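Autumn term at the Jernudcombe Robotics Club

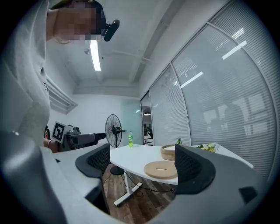
The autumn project has now reached its fourth session, and the group has moved from assembling parts to recording demonstrations. Members work at the white table with a pair of hand-held grippers, going through a household task by hand so that the movements can be used later to train an arm. The task this term is tidying a tabletop. The grippers have two black fingers with a mesh surface on the inside, and the square black-and-white marker fixed upright on one of them needs to stay clean and unbent. Please do not pick a gripper up by its marker. The round woven basket and the flat beige cushion are part of the standard layout and should stay on the table at the end of a session, along with the plants.

Each pair records 13 runs in an evening. A run that goes wrong is still saved, with a note of what happened, and does not have to be repeated. Several people have asked whether they should slow down for the recording. The answer is to work at the pace you would use at home, but to keep your elbows in and avoid turning the gripper over suddenly. Long sleeves are fine if they are pushed back from the wrist.

The software side is being handled by a smaller group, who have named their program Mender. It goes through the recordings and fills short gaps where tracking has been lost. It copes well with brief gaps but not with long ones, and for the moment anything over five seconds is cut out. The code is in the club's shared folder and comments are welcome, especially on the instructions for installing it, which two members found hard to follow.

We have entered the Tradell Cup again, in the open class. It will be held in March in the Morelli Hall, and each club may bring eight members. Last year we lost marks on the written report, so this time the report will be started before Christmas. Anyone who would like to write a section should put their name on the sheet by the door.

Subscriptions for the term are now due. There is no session during half-term, and the room will be locked that week.

Jernudcombe Robotics Club newsletter, October 24, 2024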